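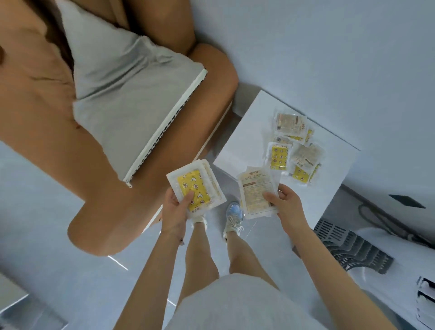 *The heat patches, two bundles of them — yellow cartoon ones facing up on the left, back of the packet on the right*

**Sorting out the winter drawer — how do you all store heat patches?**

**marrowfatpea** wrote:

Evening all. I've finally made a start on what we call the winter drawer, which is really two drawers and a carrier bag, and I've come unstuck at the very first thing I pulled out of it. I have far more heat patches than I thought I had. They're the stick-on sort, each in its own clear wrapper, and the ones on top have little round faces and stars and red-and-white flowery bits all over a yellow patch, so they're very cheerful, but they slither about like fish. I put them in a neat pile, the pile leans, I turn my back and they're all over the floor.

I've been buying them in dribs and drabs for years (my back, and then my sister's back, and then a very cold spell at the allotment) and I think the sensible thing is to give them a proper home before January, when I always want one in a hurry and can't find it. At the moment the choices are:

- a shoebox on the wardrobe shelf
- the Furnden drawer dividers I bought in the summer and never put in
- a zip bag in the bathroom cabinet, where the plasters live

What does everybody else do? And do you keep them all together, or a few in each coat and bag? I'd love to hear how you've got yours arranged, and do please go on at length, I've got a pot of tea and nowhere to be.

---

**tansy_and_rue** wrote:

Oh what jolly little things! Mine are plain white and look like something from a hospital, I'm quite envious.

I'd say the drawer dividers, and stand them up on their edges like index cards. I did this with mine two winters ago and have never gone back. If you lay them flat you only ever see the top one and you forget what's underneath, but on edge you can flick through them. Face forward if you like the cartoons, back forward if you need to check the printing. A small block of wood or a rolled-up pair of socks at the end of the row stops them sliding down when you've used a few.

I wouldn't do the bathroom cabinet though. Ours gets terribly steamy.

---

**old_bootscraper** wrote:

Agree with tansy about the steam, disagree about the drawer. Anything that goes in a drawer in this house is never seen again. I keep ours in a basket on the hall shelf next to the gloves, and people take one on their way out of the door, which is when you want it. If they were upstairs in a nice tidy row they'd still be there in June.

I will admit the basket is not beautiful.

---

**marrowfatpea** wrote:

Tansy, the socks! I have a great many odd socks that have been waiting for a purpose.

Bootscraper, I do see what you mean about the hall. Our hall is really only a mat and a row of hooks, but there might be room for something narrow under the hooks if I moved the umbrella stand. The umbrella stand has one umbrella in it, and it's broken, so I don't know why I'm defending it.

---

**quinceandcustard** wrote:

Can I put in a word for checking the dates before you do anything else? I had a big clear-out last winter and counted mine because I was curious, and there were 65, of which 48 were past their date. I'd been carefully storing them, moving them from one house to the next, ironing board cupboard to spare room to loft and back again, and most of them should have gone in the bin long before. I felt a bit silly, but it did make the storage problem much smaller!

The writing on the back of some of them is tiny, mind. I took mine over to the window and used my tapestry glass. Some had the date on the wrapper and some only had it on the outer box, and of course I'd thrown the outer boxes away to save space. So now I cut that bit off the box and tuck it in with them under an elastic band.

---

**marrowfatpea** wrote:

Oh dear, I've just been and looked at the backs and I can't make head nor tail of them without my other glasses. I'll do it in the morning in decent light. I have a nasty feeling I'm going to be in the same boat as you, Quince. The outer boxes went in the recycling ages ago.

---

**hob_and_kettle** wrote:

I'm going to be the awkward one. Do you need to keep them all? I used to have cupboards full of "just in case" and it weighed on me every time I opened a door. What I do now is keep 10 at the start of the cold weather, and when they're gone I buy some more. The chemist is a short walk away. It isn't as though there's going to be a run on them.

Anything in date that I don't need goes to my neighbour, who sits outside watching her grandchildren play football in all weathers and is always glad of them.

---

**old_bootscraper** wrote:

A short walk away for some of us, hob! We're eleven miles from a chemist and the bus is a rumour. I like a full basket.

---

**hob_and_kettle** wrote:

Fair enough, I'd probably keep a basketful too if I lived out where you are. I was thinking of myself in my flat with one cupboard. Apologies if that came over a bit brisk.

---

**old_bootscraper** wrote:

Not brisk at all. I've had worse from my own brother about that basket.

---

**tansy_and_rue** wrote:

I do think there's a middle way, which is to keep the main lot in the drawer and put a small number where you'll use them. I have two in my big coat, two in the car and a couple in the bag I take to choir (the church is perishing, we sing in scarves). When I come home having used one I top it up from the drawer, or at least that's the idea. In practice I top them up when I put my hand in my pocket and there's only an old tissue.

One caution if you're carrying them in a bag: put them inside something. Keys are murder on thin wrappers. I use an old glasses case.

---

**pilchardlane** wrote:

Hello, I don't post much but I do like a storage question. I've got a Saltari letter rack, the wooden sort with three slots, and it could have been made for these. Mine sits on the bedroom chest of drawers. Bigger ones for the back go in the back slot, middling ones in the middle, and the little hand ones at the front, where they do fall over a bit because they're short. I found it in a charity shop and nearly left it there.

It might be worth a look before you buy anything new, marrowfat. Toast racks work as well if you haven't got many, though my husband did ask what we were having for breakfast.

---

**quinceandcustard** wrote:

A toast rack! I've got one I was given as a wedding present and it has never once held toast.

I should say as well, don't put an elastic band round too many at once. I did them in bundles of 16 and the ones on the outside got badly creased. I'd go for smaller bundles and a wide band, or a strip of paper folded round and taped. Ribbon looks lovely but you'll never tie it up again once you've taken one out.

---

**dampgarage** wrote:

Shoebox gets my vote. It's free, it has a lid, it stacks, you can write on the end of it. I've read this whole thread and I can't see what's wrong with the shoebox.

---

**pilchardlane** wrote:

There's nothing wrong with it, only they slide about in there unless it's full, and you have to get it down from the wardrobe to look inside. I had one for years. I used to stand on the bed.

---

**dampgarage** wrote:

Put the shoebox on a lower shelf.

---

**marrowfatpea** wrote:

Well, I've had a lovely time with this and I've now got a floor covered in packets, a cold pot of tea and a decision, more or less. I took the lid off a shoebox (thank you dampgarage, you were very firm) and stood them up in it on their edges as Tansy said, with a pair of bed socks at the end, and it fits in the drawer as though it had been measured. So that's a shoebox AND a drawer, and I hope everybody feels they've won a little.

The backs still want reading, and I'll do that with the good glasses tomorrow. Anything that's past its date goes, and I promise not to be sentimental about the yellow ones. Then a few for the coat, a few in an old glasses case for the allotment bag, and hob, I've thought of somebody up the road who'd be pleased with some as well.

The umbrella stand is going too. The second drawer is all scarves and one ski glove, so I may be back.

---

**tansy_and_rue** wrote:

Please do come back! I have a great deal to say about scarves. Do you roll or fold?

---

**old_bootscraper** wrote:

Hooks.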